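Call for drawers, inkers and patient pencil people

34 shares
6 comments

So I'm putting together a sketching group this spring and I need people. If you've ever sat on a bench with a pencil and lost an hour to one leaf, keep reading, because you're probably who I'm after.

I'm Mandla Adams, and I've been running drawing meetups out of the back half of Grekthorpe (the old seed shop on the corner, still smells like bulbs) for 9 years now. Mostly it's been whoever turned up. This time I want a steady bunch, because we're making a book! A small one, stapled or sewn depending on how the money goes, all ink and wash drawings of the weeds and street trees between the shop and the Mofokeng footbridge. I'm calling it Kisine for now. My sister hates the title and she may be right.

What I'm looking for is people who can give me two mornings a month from February until we run out of plants. We meet at 8:30 because the light is low and the shadows do half the work for you. We walk a little, pick a spot, draw for a couple of hours, then go back to the shop and spread everything on the floor and talk about it. The talking is my favorite part, and it can get loud. Last year we spent most of a morning arguing over whether a dandelion root should touch the bottom of the page. (It should.)

You don't need training. I went to art school for exactly one semester and then sold shoes. I'd love a mix: somebody who's been doing brush painting for years, somebody who only doodles in meetings, somebody who knows plants and can stop me from labeling everything "daisy." If you've never used a dip pen I'll lend you one and you can ruin the nib like I did.

A few practical things. The route is flat but it's long-ish, and there's a stretch of gravel near the footbridge that's no fun with wheels, so tell me if that matters and we'll go the other way around by the bus depot. Bring something to sit on. I have two spare folding stools and they both pinch. Teens are welcome with a grownup. Dogs are welcome if they can stand being ignored.

Paper I've got covered. I bought a pile of Uro, a soft cream sheet that drinks ink if you go too slow, and I want every drawing in the book on the same stock so it hangs together. Practice on whatever you like at home. I draw on envelopes.

Now, money. Everybody whose work goes in the book gets copies plus an even split of whatever we make selling it, and I'm not going to pretend that's a fortune. I've got $2,786 in the kitty from the last print sale, and that has to cover printing, the paper, and coffee. If there's something left over I'd like to frame a few originals and hang them in the shop window over the summer.

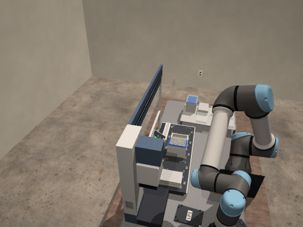

You keep your originals, by the way. I only need to borrow them long enough to scan, and I'm careful with other people's paper. You also keep the rights, so if you want to turn your thistle into greeting cards, go right ahead and send me one.

I have room for 9 people on top of me. If more than that write in, I'll try to pick a group that doesn't all draw the same way, so please don't polish anything up for me. Send two drawings of anything growing. A houseplant is fine, so is a potato. Phone pictures are fine too. Add a few lines about yourself and tell me which plant you'd want to draw if you got first pick. I've already claimed the sumac behind the laundromat, sorry.

Drop it all through the mail slot at Grekthorpe with my name on the envelope, or leave a comment and I'll get in touch. I read everything, but I'm slow, so give me a week or so before you nudge me.

6 comments
Share this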